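Omov Grasp Research Package
Simulation-trained grasping for two-finger grippers

Product overview

The Omov Grasp Research Package is a complete software environment for laboratories that study how a manipulation policy learned in simulation can be carried over to a physical arm. It contains the simulator, the training code, the trained policies and the full set of evaluation records from the Henix study. The package is offered to universities, public research institutes and industrial research groups under a single site license.

Omov developed the package together with the Drirnar laboratory, where the method was first tested. The study was directed by Pirjo Saarela and Tobias Alcantara. Gönül Gezer wrote the rendering module, and Robel Abera was responsible for the evaluation protocol.

The research question

Many grasping policies are trained on images that are made to look as realistic as possible. Preparing such images takes a great deal of computing time, and the results depend heavily on the quality of the textures and lighting models. The Henix study asked whether a policy could be trained on very plain images and still perform well, provided that the position of the viewpoint was varied during training.

The method that came out of this work is called viewpoint-first training. The policy receives a wrist view at each step, together with the finger opening. It does not receive the position of the target object. Between episodes, the simulator shifts and tilts the virtual camera slightly in relation to the gripper, changes the starting height of the arm, and turns the object to a new angle. Color and surface appearance are left alone until the final stage of training.

What the package includes

Simulator. A lightweight physics and rendering environment with a parallel-finger gripper, a flat work surface and a library of simple solids. It runs without a display and can be started on a shared cluster or on one workstation.

Training code. Scripts for collecting scripted demonstrations, training a policy by imitation, and continuing the training by trial. Each stage can be run alone. Configuration files are plain text.

Demonstration set. 1000 scripted demonstrations of a single-object pick, each stored with the wrist view, the arm joint positions, the finger opening and the outcome.

Trained policies. The baseline policy, trained with a fixed viewpoint, and the viewpoint-first policy. Both are supplied with the settings used to produce them.

Evaluation records. A log of every physical trial in the study, including failed grasps, dropped objects and trials stopped by the operator.

Summary of results

Each policy was given 346 physical trials on the same arm, with the same set of objects and starting positions. The viewpoint-first policy completed more grasps than the baseline under all conditions tested. The difference was greatest when the wrist camera had been removed and mounted again between sessions, a routine event in most laboratories and one that often makes a fixed-viewpoint policy unreliable.

Training time was also reduced. The viewpoint-first policy reached its final level after nearly 700 training cycles, and further training brought no clear improvement. Laboratories should note that these results apply to single objects on an uncluttered surface. Stacked objects, soft objects and transparent materials were outside the scope of the study.

The complete report, with tables for each object and starting height, is supplied with the license. It was last revised on 3/9/19.

The approach task
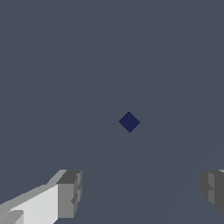

The approach phase receives more attention in the package than the closing of the fingers, and the supplied training code treats the two as separate problems. During approach the policy must judge direction and distance from the wrist view alone, before either finger is near the object. A small navy cube on plain slate gray, turned so that a corner points toward the open space between the fingers, leaves the policy very little to work from apart from outline, size and angle. The gripper itself serves as a reference, with the left finger brightly lit and the right one more in shade. Users who wish to study the role of this reference can hide the fingers in the rendered view by changing one setting, and the report includes a comparison of policies trained with and without them.

For the closing phase, the policy first aligns the fingers with two opposite faces of the object and then reduces the opening in small steps. If the alignment is poor, the arm may withdraw and repeat the approach. The number of permitted attempts is set by the user - the default is 2.

System requirements

The simulator and training code run on a standard Linux workstation. A graphics processor is recommended for training but is not needed for viewing records or replaying demonstrations. Physical trials require an arm with position control, a parallel-finger gripper and a wrist-mounted color camera. Drivers for the Türkmen line of grippers are included. Drivers for other grippers can be written with the interface guide.

Licensing and support

The site license covers all staff and enrolled students of one institution. It includes installation help, access to corrected versions of the code, and written answers to technical questions. Results obtained with the package may be published freely, and Omov asks that the Henix study be cited.

An introductory course for new license holders is held each January at the Drirnar laboratory and is taught by Tülin Güler. Participants install the package, train a policy with reduced settings and carry out a short series of physical trials. Places are assigned in order of registration.

Requests for a quotation should state the name of the institution, the arm and gripper in use, and whether physical trials are planned. Evaluation copies of the simulator, without the trained policies, are available on written request.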